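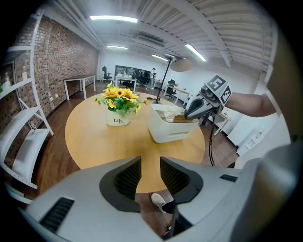

Sunflowers on the round table

7/25/23

Quick one, have to be up early. Bike is gone. Well, was gone. Walked out of the Pollinance building at lunch and the rack was empty, lock cut clean through and just lying there in the gravel. Felt sick. 507 on the frame in silver paint, thats the only thing that makes it mine.

Called Murnley police. On hold forever, then a nice enough officer took it all down – color, make, what I paid. Told her $300, used, last October. She said the report had to be over 75 dollars in value to get a number and mine did, so fine, I got a number. Wrote it on my hand. Washed my hands. Had to call back.
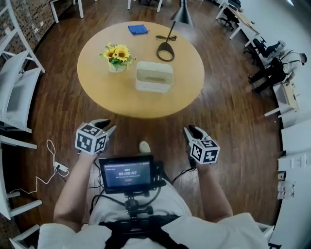
Then Trinity Nakamura texts me from Betska Street. She's standing outside the pawn place and there is a blue bike chained up by the side door with 507 on it. Told her don't touch it, don't go in. She went in. Of course she did. Guy at the counter said he'd bought it an hour before, had the slip and everything, name on it probably fake.

Two officers came, one older, very slow with his notepad. They took the bike. I don't get it back yet, its evidence, could be weeks. He said they've had a bunch go missing from the same block and one was a $3,000 racing thing, so I guess mine is small potatoes. Still signed the statement. Spelled my own street wrong and had to initial it.

Trinity drove me home, bought us fries. I owe her big.

To do – new lock, find the reciept from last year, ask at work if the door camera even records. Bus at 7 tomorrow, ugh. Legs hurt from all the walking. Bed.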